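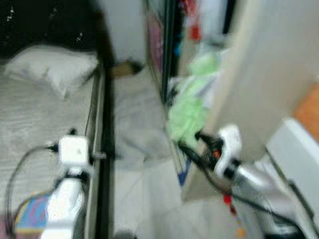 Head view in the bedroom task, blur left in. Bed to the left, wardrobe to the right, both arms out.

July
Robot Learning course, Trimham. Handout by the teaching group

Reading a result: does Obi learn from the wrist views?

You should have read the Obi report before this session. If you haven't, read the method section and the results table and leave the introduction, which promises more than the rest delivers.

The claim is easy to state. Obi is a way of training one policy for two arms from demonstrations, with a camera at the head and one at each wrist. The authors say it handles soft things on beds (blankets, clothes, towels) better than Niltel, the older method it is compared with, and they say the gain comes from a learned weight on each camera. At every step the network gives each view a score between nought and one. When the head view is poor, its weight should drop and the wrist views should take over. When a wrist view shows too little, the weight should go back to the head.

It's a sensible idea. Whether it is what happens inside the trained network is a separate matter, and the report moves from one to the other in a single sentence.

1. The data

Bremeo collected 943 demonstrations in four furnished bedrooms. After filtering, 639 were left for training. Look at how the filtering was done. A demonstration was dropped if the task wasn't finished, which is fair enough, but also if the head view was judged "too degraded" for too long a stretch. The judging was done by a sharpness score with a cut-off, and the cut-off is given in a footnote without a word on how it was picked.

Think about what that does. The method is sold as a cure for bad head views. The training set has had its worst head views taken out. If the test runs were screened the same way (the report doesn't say), then the hard cases were never met at either end. If they weren't screened, the policy was tested on blur it had hardly seen in training, and we would want the results split by how blurred each run was. There is no such split.

There is also the matter of what goes out with the blur. A head camera smears when the head moves, and the head tends to move when the operator is turning between two places, say from a bed to a wardrobe. So a filter on sharpness may well be a filter on a kind of task. Before you believe any comparison, ask for the list of tasks before and after filtering. We asked for it and got a spreadsheet with the task column missing.

2. What the wrist camera gives you

The argument for wrist views is that they are close to the work and move with the hand. Both are true. The trouble is that a wrist camera always has its own fingers in shot, large and near the lens, and whatever the hand is going to close on may be off to one side until late in the reach.

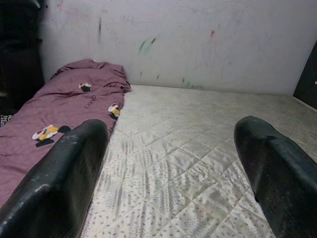

So a network fed with these views can do quite well in training by learning where the fingers usually are and little else. Finger position in the picture tells it how open the gripper is. How open the gripper is tells it, near enough, which part of the task it has got to. From there it can play back an average motion and be right most of the time, provided the bed is in the usual place and the cloth is put down on the usual side.

The report has one test against this. The authors black out the wrist views at test time and show that success falls. Students tend to find this convincing and they shouldn't. A network that reads nothing from the wrist view except the gripper opening would also fail when the view goes black. The test shows that the policy depends on the wrist view. It doesn't show what it depends on in it.

Better tests, none of them costly:

Mask only the fingers and leave the background alone. Then do the reverse, masking the background and leaving the fingers. If the second hardly hurts, the authors have a problem.

Swap the wrist view for one recorded in a different bedroom at the same gripper opening. A policy that looks at cloth should be thrown by it.

Move the cloth to the other side of the bed. The report says cloth position was "varied", with no range given.

Give Niltel the gripper opening as an extra number and retrain it. If it catches up, the learned weights were doing nothing special.

3. The weights

The figure everyone quotes plots the camera weights over a single run. The head weight dips, the wrist weights rise, and the dip is marked with a shaded bar labelled "blur". Very nice. It is one run, picked by the authors.

When we ran the released code on the released data, the dips were there in the runs with blur. They were also there in runs with almost none, at much the same point in the reach. The simplest reading is that the weights follow the stage of the task. Blur and stage go together in this data, so one plot can't separate them. You could separate them by adding blur to sharp runs at odd moments and watching whether the weight moves. It takes around an afternoon.

We have tried that on a small set and found the head weight moved a little. Don't make much of it. We used our own blur, which is smoother than the real kind, and our set came from one room.

4. How much training noise is there?

Obi was trained from three random seeds and the table gives the mean. Niltel was trained once. The gap between the two methods is smaller than the gap between Obi's best and worst seed, and you need the appendix to find that out. It may still be a real gap. You can't tell from this table, and neither could the authors.

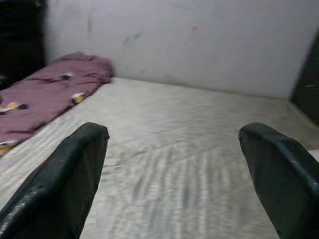 One reply that came in after Friday's session was that we are holding Obi to a standard no robot paper meets: real beds are slow to reset, each run needs a person standing by, and if every claim needed dozens of seeds then only Bremeo could afford to make any. The same reply pointed out that a policy which uses gripper opening as a clock is still a working policy, and that people living with the machine won't care how it gets the blanket straight.

The first half is a fair complaint about cost. It is an argument for making smaller claims. Seeds can be compared on recorded data with no bed at all, and the masking tests above can begin there too, before anyone books a room.

The second half we disagree with. A clock works until something is out of place, and bedrooms are full of things out of place. If the cloth isn't where it was in training, the clock says "close now" and the gripper closes on the sheet. You would like to know that before the machine is in somebody's home.

Work for next time

Take one of the four masking and swapping tests in section 2 and write down, before running it, what result would make you think better of Obi and what result would make you think worse. One page. If you can't name a result that would change your mind in either direction, choose a different test.

Then run it on the recorded data only. Use the full 943 if you can get them to load, and say plainly which ones you left out and how you chose. The loader skips damaged files without a warning, so check the number it reports at the end against the number you asked for.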